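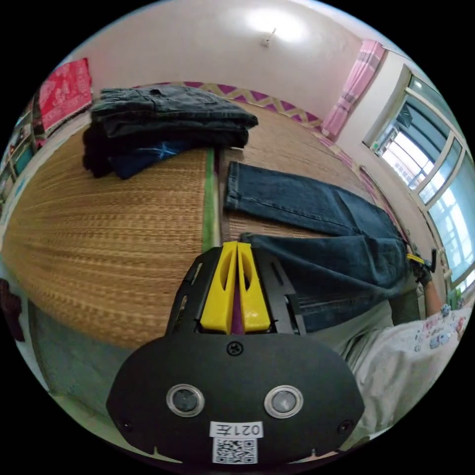 ホーム 用語 機材 試用記録 リンク集
読了時間 11分

手持ちグリッパー

手持ちグリッパー(てもちグリッパー)は、ロボットアームの先に付く把持部を、人が手で持って動かせるようにした道具のことです。英語の hand-held gripper をそのまま訳しただけの言い方で、定訳というほどのものはまだないと思います。私はふだん「手持ち」とだけ呼んでいて、この記事でもだいたいそうします。辞典っぽく書き始めましたが、自分が触った機種のことしか詳しく書けないので、途中から使用感の話がどんどん増えていきます。ご了承ください!

概要

普通のグリッパーはアームの手首に固定され、モーターか空気圧で開閉します。手持ちはアームがなくて、代わりに人間の腕が付いている、と考えるといちばん早いです。人が作業をして、そのあいだの指の開き具合や手先の動き、手先から見えた映像を記録し、あとでアーム側の動作を作るときの材料にします。

もう一つの使い道が、私が主にやっている「買う前の比較」です。アームに付けてから指の形が合わないと気づくと、台座を外して、配線をやり直して、校正もやり直して……と半日がすぐ消えます。手で持って服やタオルをつまんでみれば、指の長さが足りないとか、先が厚すぎて布の下に入らないとか、そのくらいはその場でわかるんですよね。私は最初の比較のときこれを知らずに、全部アームに付け替えて試していました。今思うとよくやったなあと思います。

名称

呼び方は人によってかなり違います。「手持ちグリッパー」「ハンドヘルド」「持ち手付きハンド」、それから単に「トング」。トングと呼ぶ人はわりと多くて、使っているところを横から見るとたしかにトングです。ただ台所のトングと違って、握る場所と挟む場所が一直線に並ばない機種が多く、慣れるまでは手首の角度に戸惑います。

紛らわしいのが「遠隔操作グローブ」との混同です。あちらは手に着けて離れた機械を動かすもので、手持ちは挟む部分そのものが手元にあります。手持ちを使うときも手袋をすることが多いので余計にややこしい。私のところに来る質問メールも、半分はこの混同が原因です。

構造

指
二本の指が平行に並んで開閉するものが主流です。先端の部分だけを差し替えられるようになっていることが多く、私が使っている Kolteo の手持ちでは、縦に細長い穴のあいた黄色い指が、黒い本体の先に並んでいます。色が派手なのは個人的にありがたくて、映像を見返すときに指の位置がぱっと目に入ります。黒い指の機種で黒いズボンを扱った日の映像は、見返すのが本当につらかった!

本体
指を支えて開閉の仕組みを収める部分です。丸みのあるものと角ばったものがあり、私は断然丸いほうが好きです。角ばった本体は、布を広げるときに角が引っかかるんです。Fedoruk の試作品を借りたときは、タオルの輪になった糸を角で何度も引き出してしまって、貸してくれた人に謝りました(タオルは私のものでしたが)。

持ち手
本体の上や横に立っている握りの部分で、この角度が疲れやすさをほとんど決めます。立った持ち手は、手のひらで包むように握れるので、机やベッドのように自分より低い面での作業に向きます。横向きの持ち手は棚から物を取るときに楽で、床に近い作業だと手首がきつくなります。

重さ
持ち上げてみてください、としか言いようがありません。私の経験では片手で600グラムくらいを超えたあたりから、後半の動作が目に見えて雑になります。カタログの数字はケーブルや追加のカメラを含んでいないことがあるので、比べるときは使う状態で量るのがおすすめです。

機種の比較

自分で触ったものを並べておきます。どれも個人の感想で、貸出機を含みます。

Kolteo
家の中の作業を想定した機種です。良いところは、指の付け替えが早いことと、左右で握り心地がほぼ揃っていること。両手で使う作業では後者がとても効きます。困るところは、指をぴったり閉じたときに布一枚をつかんだのか空振りしたのか、手応えだけでは区別しにくい点です。慣れた人は引いてみて確かめていますが、その「引いてみる」動作も記録に入ってしまうので、あとで扱いに迷います。

Fedoruk
握力がしっかりしていて、厚手の布や工具の柄に強いです。開閉の途中で止めておくのも得意で、半開きのまま布の縁をすべらせるような動作はこちらがずっとやりやすい。その代わり本体が大きく、折り重なった服のあいだに差し込むと、まわりを全部崩してしまいます。

Stivance
こちらはグリッパー本体を作っているところではなく、記録用のコントローラです。手持ちから来る信号をまとめて時刻を揃える箱、と書けば伝わるでしょうか。最初に借りた個体は左右の時刻がときどきずれて、右手が布をつかむ前に左手が引っ張り始めたように記録されていました。2月の更新で直り、それからは文句なしに使えています。ただし電源ランプが明るすぎるので、私は黒いテープを貼っています。

比較の条件

比較でいちばん揉めるのは条件の揃え方です。Hillbridge というのが私の参加している小さな比較プロジェクトの名前で、条件の表を作ったのはハリナ・ロマニュク(Halyna Romaniuk)さんです。彼女の表はとにかく細かくて、作業者の利き手、手袋の有無、照明を点けるかどうか、布の置き始めの形まで欄があります。最初に見たときは埋めるのが面倒で仕方なかったのですが、後から「この回だけやけに成績がいいのはなぜ」と調べるときに、この欄に何度も助けられました。

Hillbridge では6週間かけて、手持ちでの動作を1,855回記録しました。内訳はたたむ動作がいちばん多く、続いて広げる、持ち上げて移す、の順です。集計を締めたのは10月13日で、その晩に私は打ち上げもせず寝ました。数字だけ見ると立派ですけど、同じジーンズを延々とたたんでいる時間がほとんどです。

家の中での試用

研究室の机の上だけで比べると、手持ちの成績はだいたい良く出ます。机は平らで固くて、布がすべる。ところが実際の部屋に持っていくと、とたんに様子が変わります。

ベッドの上にござのような編んだ敷物がある部屋で試したときは、表面の目が思ったより手強かったです。指先を寝かせて布の下に差し込もうとすると、編み目の段に先が当たります。机の上ではすっと入る角度なのに、ここでは止まってしまう。そこで、いったん布の端を少し浮かせてから挟むやり方に切り替えました。これは人間の手でも同じことをやっているはずなのですが、自分の手だと意識しないんですよね。

扱う服としてジーンズを選んだのにも、ちゃんと狙いがあります。腰まわりは厚くて硬く、裾は薄く、縫い目のところだけまた厚い。一本の中に難しさがいろいろ入っていて、指の比較にはもってこいです。Hillbridge では全部で11本のジーンズを使い回しました。色の濃いものと薄いものを混ぜておくと、映像で布の境目が見えるかどうかも一緒に確かめられます。

両手とも手持ちにする場合と、片方は手袋の手のままにする場合とでは、難しさがまるで違います。片方が手なら、裾をつまんで押さえておくのも簡単です。両方を手持ちにすると、押さえる役のほうが意外に忙しくなります。引く側に合わせて少しずつ力の向きを変えないと、布がよれて中央に寄ってくるからです。私が見たなかでは、初めての人はたいてい押さえる側を止めたままにして、布をくしゃくしゃにしていました。私もそうでした!

それと窓です。昼間に明るい窓のほうを向いて作業すると、手先の映像は明暗の差が大きくなりがちで、濃い色の布の折り目がつぶれやすくなります。立ち位置をベッドの反対側に変えるだけでも楽になるので、部屋に入ったらまず窓の位置を見る癖がつきました。
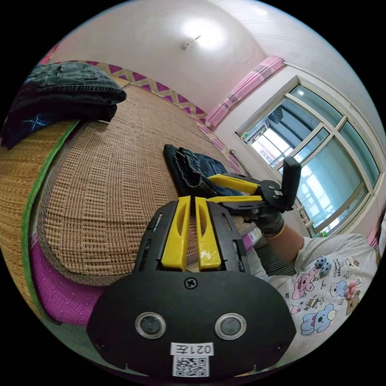 左右とラベル

両手用の手持ちは見た目がよく似ているので、どちらがどちらかを必ず書いておきます。上の写真でも手前の本体に「021左」と貼ってあって、番号のあとに左右を漢字で付ける方式です。アルファベットの L と R にしている現場もありますが、私は漢字派です。一文字で形が違いすぎるくらい違う……と言いたいところですが、「左」と「右」も急いでいると結構似て見えます。

ラベルの下に小さな QR コードを貼っておくと、台帳との照合が早くなります。ただ貼る場所には気をつけてください。握ったときに指の腹が当たるところだと、角からめくれてきます。私は一度、はがれたコードを別の本体に貼り直してしまい、半日分の記録を左右逆に登録しました。気づいたのは Halyna さんで、「この人、急に左利きになったみたい」というメッセージが来て冷や汗が出ました。

以来、作業の始めに必ず左だけを一度開閉することにしています。これを記録の頭に入れておけば、ラベルがどうなっていても波形で区別できます。地味ですけど、いちばん役に立った決めごとかもしれません。

指先の選び方

指先の形は好みと言われがちですが、扱うものがはっきりしていればある程度決まります。

布が中心のとき
先が薄くて、閉じたときに端から端まで合うものを選びます。閉じた状態で紙を一枚挟んで引いてみて、どこか一か所だけ抵抗が強いようなら、布でも同じところからしわが寄ります。

厚いものと薄いものが混じるとき
少したわむ指が楽です。腰のボタンのあたりと裾とを、同じ握り方でつかめます。そのかわりたわむぶん、どれくらい開いていたかの記録が甘くなります。ここは用途次第で、私は記録の正確さが欲しいときだけ硬い指に戻しています。

細長い穴のあいた指
穴のあるなしについては意見が割れています。軽くなるし、向こう側が少し見えるので位置合わせが楽だ、というのが賛成派の言い分。細い紐やタグが入り込む、というのが反対派です。私は賛成寄りですが、パーカーの紐だけは反対派に同意します。あれは本当によく入ります。

カメラの付け方

手先のカメラは、指の先端と、つかむ前の布と、その両方が入る位置に付けるのが基本です。広く写るレンズにすると部屋の様子まで入るので、位置の推定には助かります。そのぶん端のほうの直線が大きく曲がるため、校正をさぼると痛い目にあいます。

両手で使うと、片方のカメラにもう片方の手がしょっちゅう写り込みます。最初は邪魔だと思っていました。ところが見返してみると、押さえている手の位置がわかるので、失敗の理由を探すときにとても便利なんです。今では、両手の作業なら相手の手が入るくらいの向きにわざと振っています。

ケーブルは手首に沿わせて、肘の手前で一度留めます。留めずに垂らすと、引きずった線が服を動かします。布が自分で動いたように見える不思議な記録が残るので、一度見ると忘れません。

アームに移すとき

手で試して良かった指が、アームでも良いとは限りません。私がはまった点をいくつか。

まず、人間の手首はとても器用で、足りない角度を無意識に補ってしまいます。手持ちで楽にできた差し込みが、アームでは関節の限界に当たって届かないことがあります。手持ちで試す段階から、手首をあまりひねらない縛りを入れておくと差が小さくなります。

次に力加減です。人は布が突っ張ればすぐに緩めますが、アームは言われたとおりに引き続けます。Fedoruk の強い握りで最初にこれをやって、ベルト通しを一つちぎりました。見事な音がしました。

それから速さ。人の動作をそのままの速さで流すと、アームでは揺れが残って指先が定まりません。私は最初は半分の速さにして、揺れが収まるのを見ながら上げていきます。Stivance のコントローラには再生の速さを変えるつまみが付いていて、画面で数字を打つより好きです。

よくある質問のようなもの

手袋は要りますか、と聞かれたら、私は要ると答えています。長く握っていると手のひらが汗ですべるので。厚い作業用より、薄くて指先の感覚が残るものがいいです。

片手だけで始めてもいいですか、というのもよく来ます。もちろんいいです。むしろ片手で指の開閉の癖を覚えてから両手に進んだほうが、押さえる側の動きがきれいになります。

子どもの服でも練習になりますか、という質問には少し迷いました。小さい服は軽くて、持ち上げるだけで全体が動いてしまうので、最初は大人のズボンのほうがやりやすいです。Tシャツは中間くらい。靴下は見た目に反して難しく、私はいまだに裏返しの靴下に勝てません。

未整理のこと

指先の摩耗については、まだまとまった記録がありません。敷物の編み目に当てることが多い使い方だと減りが早い気がしていますが、気がするだけです。誰か測っている方がいたら教えてください。

持ち手の太さと手の大きさの関係も、Halyna さんの表に欄を足してもらったばかりです。数が溜まったらこの項目に書き足します。

関連項目

平行グリッパー
手先カメラの校正
布の折りたたみ
Stivance コントローラの設定メモ
Hillbridge 条件表

シェア 6 前の項目 次の項目 ページの先頭へ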